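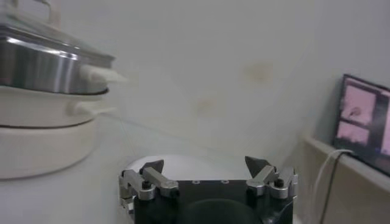
Notes on the steamer task, mostly the software side. Short version: the perception was fine, the planner was fine, and the interface between them was wrong for three weeks in April.

1/ Task definition. Two arms. Left arm takes the lid off the steamer and puts it down on the table. Right arm moves the buns to a plate. The left stays out of the way until the plate is full, then puts the lid back. Each arm has its own wrist view, plus one overhead-ish view from the head.

2/ Stack: Manzano for planning, Darner for perception, Pesto for logging and replay. All three talk over one message bus. Manzano replans on request only. It does not poll. Remember that for post 6.

3/ Lid first. Clear glass with a metal rim is bad for depth. You get the rim, a few points on the knob, and through the glass you get whatever is behind it. We stopped trying to segment the lid. Darner now fits a circle to the rim and takes the knob as an offset from the circle's center. Ugly, stable.

4/ Polished steel is the same problem in reverse. The side of the pot reflects the gripper, so the old detector would sometimes report a second gripper inside the pot. We mask out the robot from forward kinematics, but a mask can't help with a reflection. Fix: anything below the rim and outside the basket radius is discarded before clustering. One line of config.

5/ White buns, white plate, white pot, white table, off-white wall. Color carries almost nothing. We tried raising contrast in the preprocessing step and it made the plate edge worse. What worked was dropping exposure on the wrist camera by two steps and leaving the head camera alone.

6/ The actual bug. Darner publishes bun poses in the head camera frame with the timestamp of the image. Manzano transformed them with the latest calibration, looked up at the time of the message, which arrives later. With a static head this is harmless. The head was not static. It moves a few millimeters when the right arm reaches out over the table, and the joint encoder sees it.

7/ So every pose was right when published and slightly off when used, and the error depended on how far the arm was extended. That looks exactly like a bad hand-eye calibration. I redid the hand-eye calibration 6 times. Please learn from this.

8/ How we found it: Pesto replay. Replayed the same log at quarter speed, and the grasp error changed. A calibration error doesn't care about playback speed. A stale lookup does. Ten minutes of work once I thought to do it.

9/ After the fix: transforms are looked up at image time, and if the buffer doesn't go back that far the planner throws instead of using the nearest entry. We had a lot of throws the first day. Buffer length is now a required parameter with no default.

10/ Grasping. The fingers come in from above, pointing down, one on each side of the bun. In the basket there isn't much room between neighbors, so the approach width is computed per bun from the free gap. If the gap is under the finger thickness plus margin, the planner picks another bun and comes back to that one later.

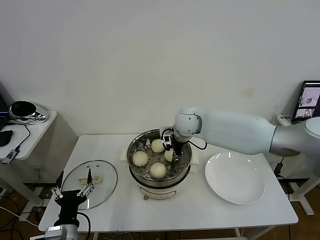 Teodoro Montoya asked why the order isn't just solved up front, given that every bun is visible before the first pick. Fair question. We did that in the first version. The buns stick a little and shift when a neighbor is pulled, so the plan is out of date after one pick. Replanning after each one costs 45 ms. Not worth avoiding.

11/ Force limit. The fingers close until effort crosses a threshold, then hold position. Holding effort instead of position slowly crushes a bun during the transfer. You only see it at the plate. Threshold is per object class, in the same file as the approach margins.

12/ Arm coordination is dumb on purpose. The left arm owns a fixed volume over the lid. The right arm treats that volume as an obstacle until the left one releases it. No joint planning for both arms. It costs a few seconds per run and removes a whole category of failures I don't want to debug.

13/ Numbers, same setup, before and after the timestamp fix, 100 picks each. Before: 23 failed picks. After: 6. Of those, four were buns stuck to each other and two were the effort threshold triggering on the basket wall.

14/ Open items. Detecting stuck pairs before the pick. Steam: all of the above is with the heat off, and I expect Darner's depth to be useless with it on. We'll probably need to wait for it to clear after the lid comes off.

15/ The replay script is in the Ivenlow tools repo, under timing. It takes a log and a list of speeds and prints grasp error for each. If your error moves with playback speed, leave your calibration alone and go read your transform lookups.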